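Wednesday, workshop notebook

Shelf unit, cont. In early, kettle on by 8. Meinir Wynne had left a note on the bench saying the Drukard order is short again, two packs of shelf pins missing out of the lot. Rang them, left a message. We have enough to be going on with if I rob the spares tin.

Unit is standing against the back wall now and I'm leaving it there. Floor runs off a bit on that side, packed the front corner with card, will do it properly with a wedge when the glue-up for the Morgan bench is out of the clamps. Checked for rock by leaning on it at shoulder height. Fine. Still want a bracket into the wall before anyone under ten gets near it.

Boards: went round every one with a thumb on the front edge. 2 that sit proud, both pushed back in. One pin had been put in the wrong hole so the board was on a slope - my fault, did it at the end of the day with the lights half off. Holes are drilled on the same pitch all the way up so no excuse realy.

Finish: the Vodico white is still marking if you drag anything metal over it. 93 hours since the last coat. Tin says less. Not touching it with the sander until it stops smelling.

Fruit at the shelves after that, basket held in front of them.

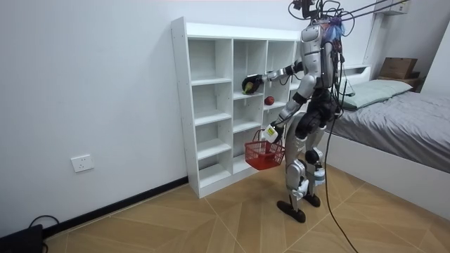
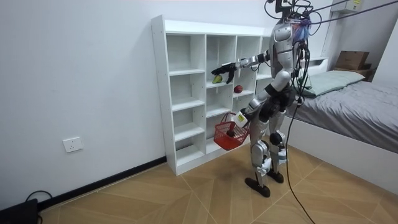
Compartment height is the thing I keep going back and forth on. Meinir wants them taller in the middle so a cereal box stands up, I'd keep them square and let the tall stuff go elsewhere. An apple and a pear look lost in there, there's a great deal of air over them, so for the fruit-and-veg side of the shop corner we could lose a good bit of height and get another board in. But then you can't get a hand in over the top of anything, and you'd be knocking the board above each time. Leave as is for now. Try one column with a board moved down a couple of holes and live with it for a week.

Also a lip on the front edge? Round things. A strip of beading would do, Zelano do a white one, sold in packs of 100. Only need a few lengths, ask if they'll split. Would make wiping out harder, crumbs sit behind it.

To do
- wall bracket, longer screws than last time
- wedge for front corner
- chase Drukard re pins
- ask Zelano re beading
- new roller sleeve, old one has gone stiff (nobody washed it. me)
- Meinir to measure the cereal box, she has it at home

Shut up at half five. Clamps still on the Morgan job, dont move it.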